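**May 9, 2019, sim bench, Denotier trial**

Okay, second day with the Denotier simulator package and I'm warming up to it! Install was painless once Oksana found the license file (it was in the April email, not the new one, of course). Selamawit's old config loaded with only 2 warnings, both about joint limits on the right wrist. Ignored them for now. Will regret that, probably.

Mostly I've been poking at the apartment pack, the one with furnished rooms. We only get 4 layouts on the trial and the full set is a separate charge, which I grumbled to Inna about and she said to grumble to Falusby, they're the reseller. Fair. I dropped our two-arm model into the layout with the wood floor and the reddish doorframe, arms up in front, and started working on the doorway approach.
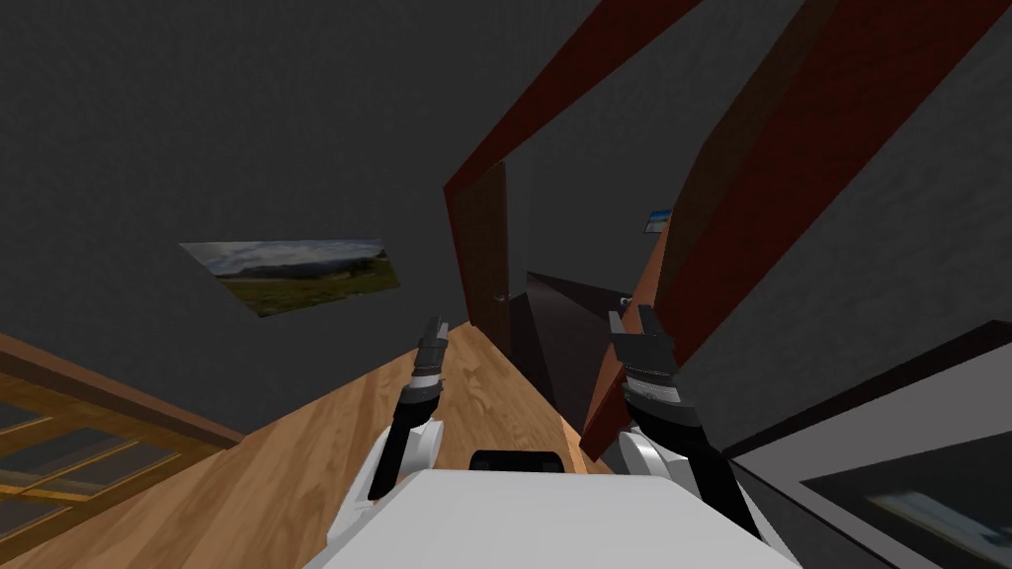 The thing I keep going back and forth on is the view controls. Roll isn't locked by default, so one sloppy drag and you're driving around sideways. There's a checkbox for it three menus down (View > Rig > Advanced). Marichka says the Palamarchuk package does the same thing, so maybe I'm just spoiled.

Contact is better than I expected, though! Ran 300 short reaches overnight with the arms at half speed and got a clean log, no exploding joints, no arm drifting off into space. Wood grain and doorknob look nice too, not that we're paying for looks.

Price: $4,000 a year for the lab seat. Maricica wants a side-by-side before she signs anything.

To do:
- fix wrist limits (yes, really)
- lock roll in the shared profile
- ask Falusby if door hinge friction is editable
- rerun reaches at full speed, send log to Oksana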